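Netico build night: two-handed picking rig gets its fruit trials

Posted 30 December 2019 by Maite Arrieta

Quick one before the new year. The pair of hand-held grippers Vega Segura and Amancay Iturra have been putting together since September are far enough along to pick up food, and they spent the evening on fruit in Vega's living room. Sofa pushed back, deer cloth down, green bowl out. Tomatoes first, being the thing everyone was worried about. 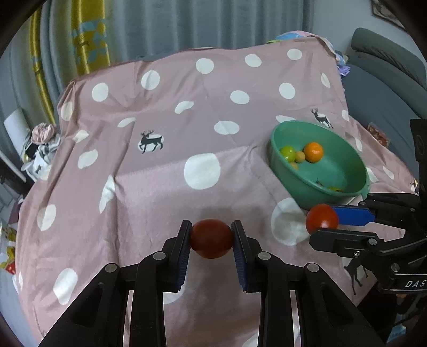

Squashing was the big fear. The first fingers were bare black plastic and far too keen, so Amancay glued blue pads on the inside faces a couple of weeks ago and has been fiddling with them ever since. Softer is better for tomatoes, worse for anything with a shiny skin. She wants to try a second pad material but the order from Sterberg hasn't turned up. Chased it twice.

Linkage is the flat sort, pinned at the joints. Vega cut the plates at the Cillow workshop on the Saturday sessions, and says the pin holes took longer than everthing else put together. Reamed by hand in the end. Still a bit of slop if you waggle the finger tips, less than before.

Spend so far is 3,107, all in, with 40 of that on fasteners that turned out to be the wrong length. Anyone who can use short screws, see Vega.

Next job was the bowl. Harder than picking off a flat cloth by a long way. Fingers need room to open and the rim gets in the way of the outer plates, so you end up coming in steep. With both grippers over the same bowl the housings want to be in the same place at once. Consuelo Cuesta reckons one person should hold back and only steady things, Vega disagrees, it was left there. 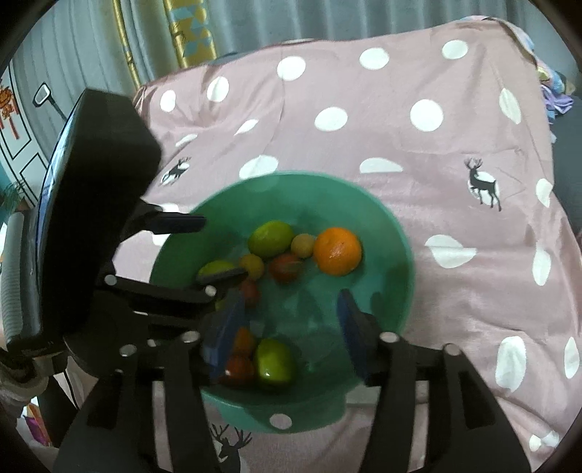
Both grippers at the bowl, fruit and all. Photo: Netico

Small round fruit is the awkward stuff, according to Amancay. Not much to get hold of, and it rolls. A narrower tip has been drawn up, Maiara Guerra has the file and will cut 2 of them when the workshop is open again.

Also on the list: proper strain relief on the cables, a lighter housing, and handles that don't make your wrist ache after 6 minutes. Amancay would like the handles done first.

Drawings go on the Netico shared folder once Vega has tidied the names up. Spare hands welcome at Cillow, usual time, bring your own tea.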